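Kit corner: a month with the Lolel bedroom pack

Long-standing readers will remember that back in the winter issue I promised to look at something for those of us who would love to teach a two-armed robot to be useful round the house, but who have neither the robot nor, if I may speak for my own household, a family willing to have one in the spare room. Well, the kettle is on and I have kept my word. For most of April I have been trying out the bedroom pack for Lolel, the practice simulator from Clistex, and I have enjoyed myself a good deal more than I expected to when I first saw the length of the manual.

If you haven't come across Lolel before, it is a program that gives you a furnished home on your computer and a robot with two arms to drive about in it. You can steer by hand, with a pair of ordinary game controllers, or you can hand the whole business over to a program of your own and sit back with a biscuit. The base kit comes with a kitchen and a hallway. The bedroom is sold separately, as is the workshop, which I haven't tried and which a reader in Trarkesia tells me is very good indeed.

I will own up to a slow start. My first evening went almost entirely on persuading my elderly machine to load the thing, and the second on learning which stick moved which wrist. After that it came on nicely. The tasks are everyday ones, of the fetching and tidying sort, and there are 36 of them in the pack, sorted from gentle to fiendish. You choose one, the room loads, and off you go. I saved some views as I went along, and the editor has kindly found room for four.

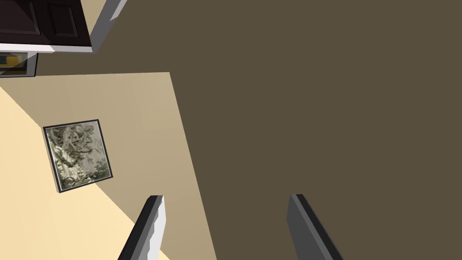
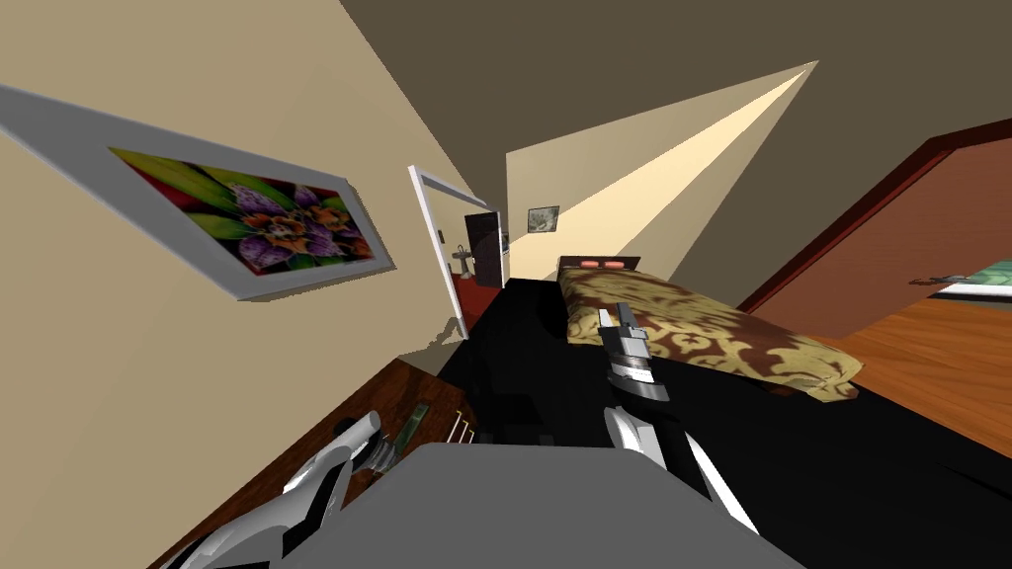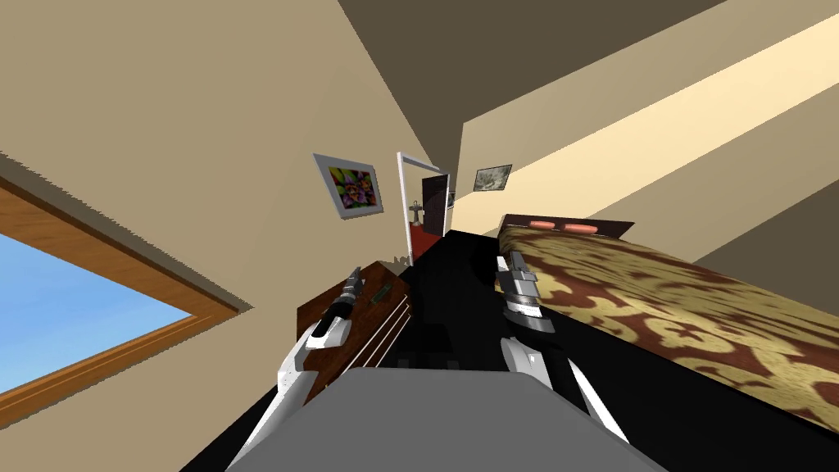
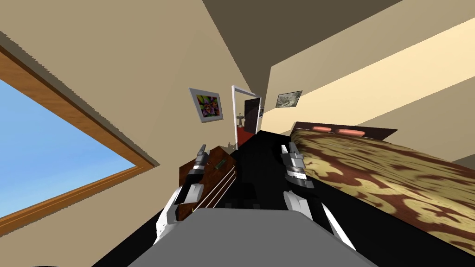
Views from the Lolel bedroom pack. The guitar-like instrument is in the last of the four.

The stringed instrument was my favourite and my undoing. Anybody who has ever carried a guitar through a narrow doorway will know that the neck is the obvious place to take hold and that the body then goes wherever it pleases, and so it proved with Lolel. I must have tried it a dozen different ways. My best results came from going in slowly with one hand and keeping the other open and close by, ready to steady things, and I was absurdly proud the first time the task counter ticked over.

Space is the other thing to learn. There is a dresser to one side and a bed to the other, and when both arms are reaching forward you soon find out how much elbow a robot has. I knocked into the dresser so often that I began apologising to it. The bedspread, by the way, has a bold swirly pattern very like one my aunt used to keep for visitors, and I grew rather fond of it.

Now for the grumbles, which are small. The views take some getting used to, as the room can lean over so steeply that you want to put your head on your shoulder. There is a setting called Level Horizon under the Views menu, and I would suggest that newcomers try it for their first few sessions and then turn it off again, for the tilted views are what your own programs will have to cope with. The wrist view shows you the gripper fingers and whatever lies beyond them and not much else, so don't expect to find your way across the room by it. Edges can look a touch jagged here and there, and the shading is plain. If you are after pretty pictures you will want something dearer.

On the practical side, the bedroom pack is 56 pounds on top of the base kit, and a club licence covers 5 machines, which would suit our Duan branch very well if they were minded to share. The help pages are clear and friendly. I wrote in once with a question about saving my runs, expecting to wait a week, and had a proper answer by teatime.

Would I buy it? I have, as it happens, for my trial ran out while I was halfway through the fiendish tasks and I couldn't bear to leave them. Members who would like a go before parting with any money are welcome to use the copy on the club machine, which is set up in the back room next to the printer. The door code is 2338, and please do put the controllers back on charge when you have finished.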